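Simulation Fault Analyst (fixed term), Gripper Safety Group

Gravside, hybrid, two days a week on site
Reports to: Krishnamoorthy Pai
Reference: 3174

Background

In February a grasping controller trained by Gostik was moved from simulation to a test cell. On its first full shift the arm closed on a part, reported a good grasp, lifted, and dropped the part outside the guarded area. The cell was stopped by hand. There were no injuries. The controller had passed its simulated acceptance runs with no fault logged.

The internal review found that the simulator, Dunemano, had recorded a grasp on the strength of finger position alone. It also found that wrist views had been accepted at steep tilt angles without a check. We have since set aside 3000 simulated runs for review by eye and by script. The post exists to do that work and to write the rules that follow from it.

Typical material is wrist-view renders of the gripper in furnished interiors, with and without an object between the fingers.

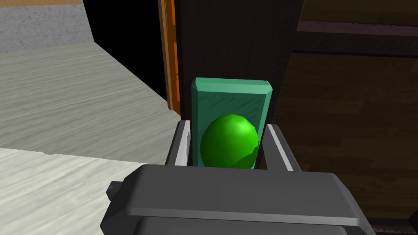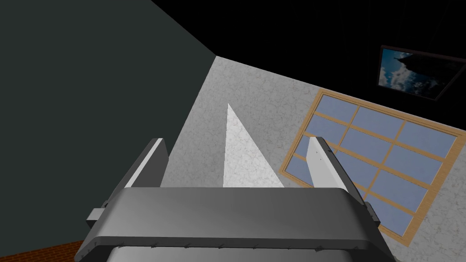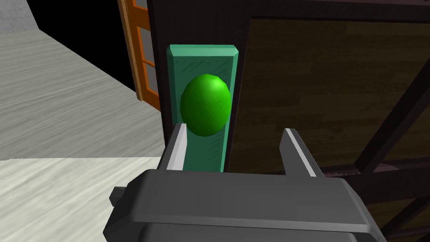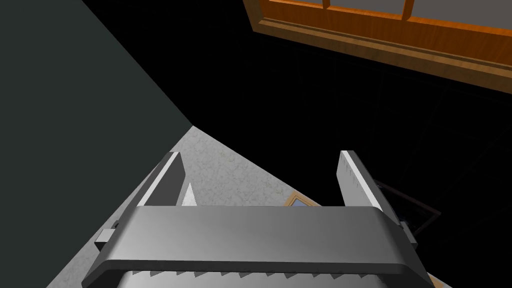 Each run under review must be given a grasp state, a fault code and a confidence level. Where the state can't be settled from the render and the contact log together, the run is marked open and goes to a second analyst. Open runs may not be used for training or acceptance. The present code list has 40 entries, several of which overlap, and the first task will be to shorten it.

Duties

Review simulated runs and compare finger position with logged contact force.
Reproduce reported faults from saved seeds and write them up.
Maintain the script that rejects runs with missing contact data.
Agree stop conditions with the test cell staff before any controller is moved to hardware.
Attend the fault meeting (Wednesday, 10.00).

Required

Working knowledge of a physics simulator, any make.
Python, to the level of reading and repairing other people's code.
Experience of written fault reports in a plant, laboratory or vehicle setting.

Useful

Contact modelling. Risk assessment for robot cells. Experience with the Shehu force sensor.

Terms

Fixed term, 18 months. Grade 5. Site work requires a cell induction, which we provide. The post doesn't include on-call duty.

To apply, send a CV and one fault report you have written, with client details removed, to Kauko Lahtinen in the Gravside office, quoting the reference. Applicants called to interview will be given a short set of runs to code beforehand.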